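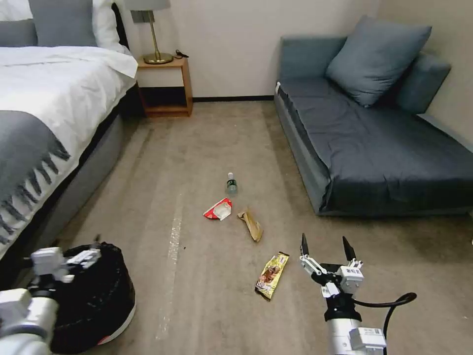 Issue 2

Preron study — room reset and trial inspection checklist
Checked by: Zsófia Balogh
Room: Brakside, bed and sofa layout

1. Litter set complete before the trial starts: bottle, red-and-white wrapper, brown paper, yellow snack packet. OK
Comment: I love this set. Four everyday things and each one asks for a different grasp!

2. Floor clear of anything that isn't on the litter list. OK
Comment: the pale streak on the carpet stays on the sheet as a known mark. Please don't scrub it between trials, the later runs have to match the earlier ones.

3. Bin lined and within reach of the left arm. OK

4. Cable on the right gripper has enough slack for a full reach. OK, recheck every 12 trials

5. Fingertips seated firmly, no splits. OK

6. Stop button tested by the person holding it. OK 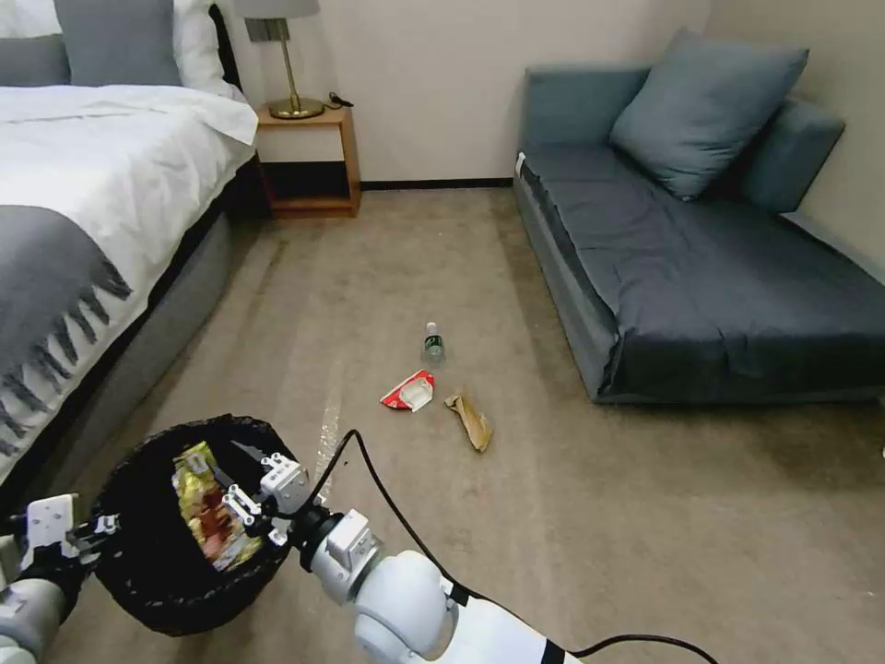
7. Both grippers close on the rim at matching height before any lift. OK
Comment: this is the bit of the Ghoneim method I'm most excited about — the arms share one target for the bin, so neither one drags the other along. We logged 192 trials in April and I'd happily watch them all again.

8. Grip force limit set to the two-arm value. OK

9. Bottle position noted, standing or lying. ACTION
Comment: missing from two trial sheets. It changes the grasp completely, so write it down every time.

10. Arms back to the start pose, grippers open. OK

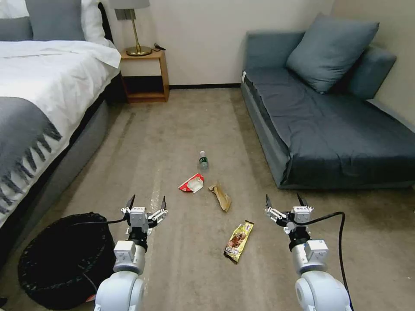

Both arms forward, bottle standing, bin beside the left arm.

11. Trial sheet signed and passed to Borkov. Pending

Next inspection after trial 100 of the new series.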